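Mistdale Technical College
Materials and Surfaces, Course 351
Handout 6: Surface wear on colored blocks and slabs
Revised 10/03/2018

1. Scope

This handout covers the inspection of small solid-colored blocks after handling. It replaces the two pages on gloss in the old reader. Bring it to the bench session along with the record sheet. The session uses the Zelthorpe block set, which is kept in the gray drawers by the sink.

The terms below are used in the same sense in Handout 7 (cleaning) and in the November written test.

2. Terms

Face: one of the two large flat sides of a slab.
Edge: the narrow band between the two faces.
Rim: the line where a face turns into an edge. On a rounded block the rim is a band with some width, and its width is recorded.
Streak: a long, narrow mark, paler or darker than the ground color.
Scuff: a wide, shallow mark with no clear direction.
Scratch: a cut that can be felt with a fingernail. A mark that cannot be felt is entered as a streak, however sharp it looks.
Bloom: a pale haze over part of a face. It often lifts with a damp cloth.
Highlight: light returned from the surface toward the eye. A highlight moves when the block or the lamp moves. A mark does not.

The last pair causes most of the errors on the record sheet. A rounded rim always returns a line of light from somewhere, and on a saturated color the line is easily taken for wear.

3. Preparing the block

3.1 Wipe both faces with a dry lint-free cloth. Do not use solvent.
3.2 Hold the block by its edges. Skin oil on the face changes the gloss reading for the rest of the session.
3.3 Set the lamp to the low position, 400 mm from the block, and switch off the overhead light.
3.4 Read the block number off the drawer label and copy it to the sheet before starting. The blocks themselves carry no number.

4. Examining the faces

Start with face A. Tilt the block slowly through a quarter turn and back. Marks that appear at one angle only are entered with the letter T (tilt) after the code. Then turn the lamp to the other side and repeat.

Work from the rim inward. The rim takes most of the contact in storage and is normally the first area to lose gloss. Corners are entered separately, even when the wear runs on from the rim without a break.

Streaks are entered by direction: L for along the long side, C for across, D for diagonal. Scuffs have no direction code. Where streaks and scuffs overlap, enter both and draw the area on the outline at the foot of the sheet.

Fingernail test: one pass, light pressure, at right angles to the mark. Do not repeat the pass on the same spot.

5. Color under mixed light

Red is the hardest of the set to grade. Under a warm lamp the whole block shifts toward orange and pale marks lose contrast. Under a cool lamp the same block can read as magenta. Grade color under the standard lamp only, at 3000 K, and leave the column blank if that lamp is not free.

A bright source close to the surface adds a second problem. The area next to the source takes on a local tint, and a saturated surface may look translucent there even when the material is opaque. Record such an area as "lit" and grade a different part of the face. Whether a block is in fact translucent is settled by the transmission check in Handout 7 — not by eye.

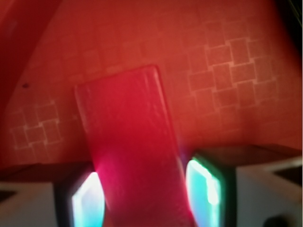
Materials and Surfaces, Handout 6, p. 4

The red slab has faint pale streaks and scuff marks across the face. The lighter line along the upper right rim is a highlight and is left out of the wear count. The pink glow near the lower left is entered as "lit". Color is not graded from a view of this kind, with red-orange light behind the block and cyan-white light at its sides.

6. Grades

Grade 0: no marks at any angle.
Grade 1: marks seen on tilting only.
Grade 2: faint marks seen straight on, none felt.
Grade 3: marks seen straight on, one or more felt.
Grade 4: loss of material at a rim or corner.

Give one grade per face and one for the edges taken together. Do not average. The block grade is the highest of the three. A face seen from one angle only gets a provisional grade, written in parentheses.

7. Record sheet

Use the Essien form, not the older Hitinetti one, which has no column for tilt. Enter codes in pencil during the session and in ink after the second reading. The two readings should be made by different people — if they differ by more than one grade, a third reading is needed.

Completed sheets go in tray 543. Return the blocks to the drawer face A up, with the paper dividers between them.

Reading for next time: Handout 7, sections 1 to 3.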